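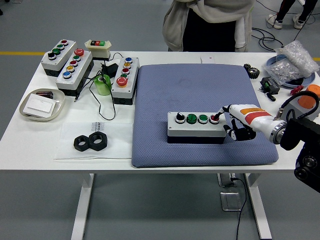 Abdelilah Bouazza wrote back that a trace should go in as a T and never as a zero, and that if I had been putting zeros I should go back to the start and fix them. He was polite about it. He said a zero means the gauge was dry when someone looked, and a T means there was something in it too small to measure, and those are two different days.

So I spent the first part of the morning on that. I had been putting zeros. My grandfather wrote "sprinkle" or "few drops" or sometimes only a small dash with a dot over it, and I had taken all three for nothing. I got as far as the end of the second notebook before my eyes gave out. The dash with the dot is harder than the words, because in the early pages he also uses it for "same as yesterday." I think I can tell them apart by where it sits in the column. In the rain column it's a trace. In the wind column it's ditto. In the column between, which he never labeled, I don't know yet.

There are 2,041 days in the notebooks altogether, and I have typed 728. I know this because the spreadsheet tells me in the corner whenever I select the column. I select it more often than I need to.

It was 38 degrees and gray when I got up. I looked at the thermometer by the back door before I started the coffee, which I never did before this fall. He read his at seven and again at four. I read mine whenever I come down. Abdelilah would have something to say about that too, but mine aren't going anywhere.

After breakfast I went over the February pages from his second winter in Dovdale. That was the winter the road was closed past the mill and he kept the school open anyway for whoever could walk. I knew the story from my mother. In her telling the snow was up to the windowsills for a month. In the notebook it's up to the sills for four days, and then he writes "settling," and then "settling, crust holds a man," and then it rains. I don't think she was lying. She was six. The sill she meant was probably a low one, and I suppose a month is what it felt like. But I did sit there for a while wondering whether to tell her. I decided to tell her about the crust holding a man, and let her do what she wants with the rest.

He hardly ever mentions people. I had been warned about this by my aunt, who tried to read the notebooks once and quit. When my uncle was born the entry reads "Clear, light NW, frost in low ground. Boy, 7 lb." The next day there's no mention of the boy, only that the wind had backed. I laughed when I typed it the first time. Typing it again today to fix the rainfall I noticed that the seven o'clock reading is missing for that day and the four o'clock one is in a different pen. So he was out of the house at seven, or in it and busy. It's the first missing reading in that whole notebook. I added a note in the remarks column and left the cell blank. Blank is right for missing, according to Abdelilah. Blank, zero and T. I wrote them on a card and leaned it against the lamp.

Lunch was the rest of the lentil soup, which has gotten thick enough to need water. I called my mother while it heated. She was in a good mood because the podiatrist had been and gone. I read her some of February. She asked if he wrote anything about the dog, and I said I hadn't come to a dog. She said there was certainly a dog by then, a brown one, and that he must have written about it because it used to knock over the rain gauge. I said I would look. Then she said the crust was true, she remembered walking on top of the fence. She didn't mean along the fence. She meant that the fence was under her. I wrote that down on the back of an envelope while she was talking, and I'll put it somewhere better, though it doesn't belong in the spreadsheet.

She also told me the gauge was a thing he made himself, before the county sent him a real one. A funnel and a tall jar, and a stick he had marked. This worries me. If the first part of the record is from the jar and the later part is from the county gauge, the numbers may not line up. I looked for a place where the handwriting mentions a new gauge, and I couldn't find one. What I did find is that he starts writing hundredths partway through the first summer, when up to then it had been quarters and eighths of an inch. That might be it. I wrote to Abdelilah to ask. I also asked if he wants the stick numbers at all.

I should put down how I know him, for whenever I read this back. He answers the mail for the regional rainfall archive, and he was the one who said yes when I asked if anyone would want an amateur record that only runs a few years. He said short records from the hills are useful when the valley stations have gaps, and Dovdale's valley station has a bad one in exactly those years. He has never asked me how long I'm going to take.

In the afternoon I drove over to see Ashton Halliday about the third notebook, the one that got wet. It's stuck together in the middle. I had tried nothing on it, having read enough to be scared of making it worse. He put it on a towel and looked at it from each side and opened it where it would open. He thinks most of it will come apart if it's humidified slowly, and he thinks two of the leaves will not come apart without losing some ink. He was clear that he might be wrong in either direction. He uses a blotting paper called Endolero that he has to order, and it'll be a couple of weeks before he has any. I said that was fine. I have plenty to type before I get to that one.

He asked what was in it. I said weather. He asked what else, and I said I didn't know, that was the trouble with it being stuck. He wrote me a receipt, and I put it in my wallet behind the library card.

On the way home I stopped at Tipoki for bread and they were out of everything but the seeded kind. I bought it. I also got a wedge of the hard cheese, which cost more than I thought it would, and I didn't put it back.

It started raining a little before four. I've got no gauge here, only the birdbath, so I can't say how much. Light at first and then steady, wind out of the east. I stood at the kitchen window and tried to do it his way, one line, and what I came up with was "Rain from 3:50, E, light to mod., leaves down off the maple." He would have cut the maple. Then again he has "apple blossom off in the night" in one May, so maybe he wouldn't.

I went back to the notebooks for an hour before supper to look for the dog. There is a line in April that says "gauge over, no reading." Three weeks later, "gauge over." In June, "gauge over again. Moved to post." After that it stays upright. No reason given in any of them. I called my mother back and read her all of these in order, and she was so pleased that she had me read them twice. She said the dog's name was Sesov, after a village my great-grandmother came from, and that no one outside the family could ever say it right. I had never heard that name in my life, either the dog or the village. I asked her how to spell it and she wasn't completely sure.

So for those dates the rain cell is blank, and in the remarks I wrote "gauge overturned." I thought about adding "by dog" and haven't decided. It isn't in the source. My mother is a source, I guess, but I don't know what Abdelilah does with that sort of thing. I'll ask him in the next message, along with the unlabeled column. I'm starting to think the unlabeled column could be the creek. The numbers go up a day or so after heavy rain and come down slowly. He could see the creek from the schoolhouse step. If there was a marked post in it, somebody in Dovdale may remember, though it would have to be somebody my mother's age.

Supper was eggs and the seeded bread. The cheese was good.

Still raining at nine. 41 degrees, up three since morning. I need to get the leaves out of the gutter on the north side before this turns cold, and I need to call the eye doctor. Typed nothing new today, all corrections. Third notebook is at Ashton's. Card with the three rules is on the desk against the lamp.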